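Saturday, March 28, 2026

Kevomano handheld pair, trial kit, third entry

Still not convinced. Writing this up before the rest of the week gets in the way, and before the sales call, where I will be told that everything below is fixed in the next release.

What they say they are selling: two handheld grippers, a charging tray, a case, and a seat on the Undari upload service, which takes the recordings and hands back "policy-ready" episodes. Their phrase. The claim we care about is that a person with no robot training can record household tasks at a rate that makes our arm-and-leader setup look silly. I can believe the rate. I have doubts about the rest of it.

Bedding tasks this time. The brochure leans heavily on tabletop stuff, cups and blocks, and I wanted cloth, because cloth is what Stuna is paying us to look at. Fold, flatten, pull straight, pick up a corner and carry it to another corner. Plain sheet, plus a loose blue cloth as the thing to be moved.

Session log, short version:

Attempted 104 episodes. 17 rejected by Undari at upload. Of those, 7 came back with a reason code and the others just said "quality". I have asked what "quality" means. The answer was a link to the page I had already read.

Pairing was fine both times. Left and right do get confused if you power them on too close together, and the fix is to turn both off and start again with the left. That is in the manual, on the page after the one where you need it.

Weight. The spec sheet weight is for the body without the handle, which is a bit cheeky. For one episode you don't care. By the end of a long set my wrists were drooping and I was starting each grasp lower than I meant to. If I compare my early starts with my late ones there is a visible drift in approach height, and a policy will happily learn that. Kumarasinghe had the same complaint in their November write-up of the older model and I brushed it off at the time. Sorry, Kumarasinghe.

Jaws. Good on hems and anything with a bit of thickness. On a single flat layer of sheet they skate. You learn to push down and scoop, and after a while you do it without thinking, which worries me: the scoop works since my arm gives a little when the mattress pushes back. Our arm doesn't give like that unless we tell it to. Nothing in the recorded stream says how hard I was pressing. I looked through the export twice. Width, pose, trigger, timestamps, video. No force. The brochure has the word "touch" in it 2 times and I would like to know what it refers to.

Tracking. Better than I expected over open bed, worse close to a bare white wall. Makes sense if it relies on the cameras finding something to hold on to. The exported path had small jumps when I worked along the wall side, and none that I could find along the headboard side. Undari smooths these out by default. I would much prefer a flag to a smooth. Turned smoothing off in the settings; it was back on at the next login.

Lights. Green strip means ready, according to the card in the lid. It also stayed green through one of the stretches where the path jumped, so I take it to mean "switched on and in a good mood". An operator will trust that strip completely. If it can't tell them tracking has gone, they will carry on for an hour and find out from the upload page.

Two hands at once is the bit I was most ready to dislike and it's the bit that came off best. Bringing the jaws in from either side feels natural, and passing a corner across is quicker than anything we've managed with the leader arms. The timestamps between the two sides matched well enough that I stopped checking. Credit where due.

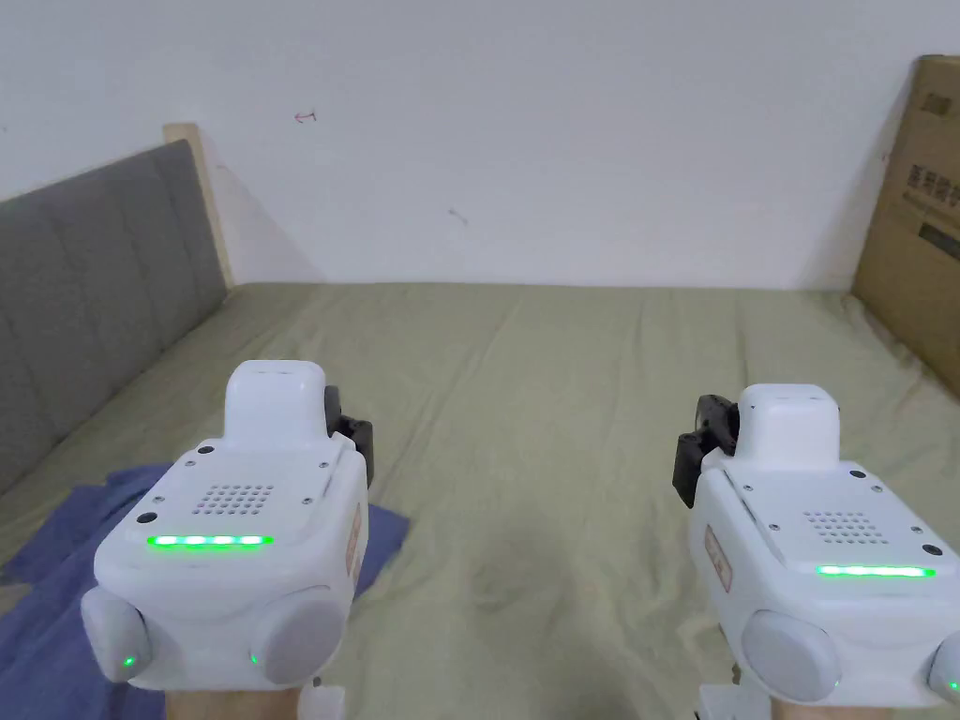 Read the draft of this on the shared page, and I think you're being hard on the force thing. None of the kits at this price record it, and we were going to relabel contact from video anyway. I'd worry more about the smoothing setting resetting itself. If we can't rely on raw paths we can't compare with our own data at all. Kumarasinghe

Fair on the price. Not so fair on relabelling, as we have never done it for cloth and I don't want the trial to depend on it. Agree about smoothing, moved it to the top of the list for the call:

Smoothing resets at login. Bug or policy?
Reason codes for all rejected uploads, including the old ones.
What does green mean, exactly, and is there any state where it goes off during recording?
Raw export without going through Undari. The contract says "on request". Request from whom, and how long does it take?
Weight with handle, in writing.

Still to do on our side: replay a few of the flat-layer scoops on the arm at low speed and see whether it grabs the sheet or ploughs into the mattress. My guess is ploughs. Also repeat the wall-side set with something patterned pinned up, to see if the jumps go away. If they do, that's a line for the operator sheet and I'll stop grumbling about it.

No recommendation to Stuna until the replay is done. Kit is on charge, left one in the left slot.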